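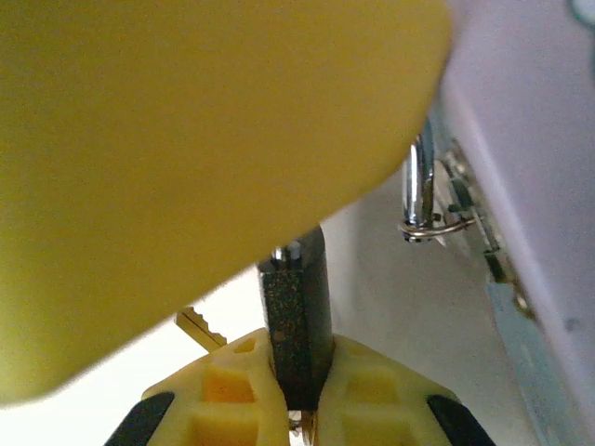

Nieto 50 Felt Wall Panel
Acoustic panel for homes, small offices and music rooms

Item no. 1067
Colours: mustard, moss, chalk, dark grey
Sold in boxes of 6

Nieto 50 is a wall panel of pressed felt with rounded corners. It makes a room less noisy by taking in a part of the sound which would otherwise come back from the hard walls. Customers use it mostly in rooms with a tiled or concrete floor, where voices become tiring after one hour or two. It does not stop the sound of your neighbours. For this you need a heavier wall, and we do not wish to sell you felt for a work that felt cannot do.

The number 50 in the name is the thickness in millimetres. We made a thinner panel before, the Nieto Light, but it helped only with the high sounds, such as plates and children's voices. The thicker one works better for normal speech. For deep bass it is still weak, and if you play drums or bass guitar please look at our corner block Hekden.

What is in the box
6 panels of the same colour
24 fixing pads
1 paper template for marking the wall
1 sheet with instructions

Measurements
Width: 600 mm
Height: 600 mm
Thickness: 50 mm
Corner radius: 120 mm

How many panels do I need?
For a room where people talk and eat, begin with one box on the longest free wall. Live with it for a week before you order the second one. Many customers write to us that they planned three boxes and stopped at two. If you want to be more exact, send us a simple drawing with the length, width and height of the room, and Aitana Vidal from our customer desk will answer with a proposal. There is no charge for this.

Fixing
Clean the wall with a cloth and let it dry. Hold the template against the wall, mark the four points with a pencil and press the pads on the marks. Wait one hour. Then press the panel on the pads, first the two upper ones, and hold it for a slow count to thirty. Fresh paint must dry for three weeks before you begin. On rough plaster the pads do not hold well, so please use the Brendar screw clips, sold separately in the same shop section.

You can take the panel off and hang it again. Pull slowly from the lower side – never from a corner, where the felt can tear.

Care
Use the soft brush of a vacuum cleaner, at low power, a few times in the year. Small marks can be removed with cold water and a little mild soap. Do not rub. The mustard and the chalk panels show finger marks more easily than the others, and near a dining table we recommend moss or dark grey. All four colours become a little paler in strong sun.

Colour differences
The felt is dyed in batches and two batches are never completely equal. Please order all the boxes for one wall together. If you must add more later, write the batch code from the side of your old box in the order notes and we will look in the store for the nearest match.

Price and delivery
One box: 245 euros, VAT included
Delivery in five working days to mainland addresses, islands on request
Returns accepted within 30 days when the panels are clean and in the original box

Last orders for delivery before the holidays: Mon 11 December. The moss colour was sold out in November and is again in stock.

From our customers
"We have put two boxes in the waiting room. The telephone is now easier to hear and my colleague has stopped closing the door." – Janaka Sultana

"Good panels, but one pad came off after some days, on the wall over the radiator. They sent me clips and now it stays." – Nikau Bolger

Goes well with
Hekden corner block
Brendar screw clips, bag of 24
Grokel felt brush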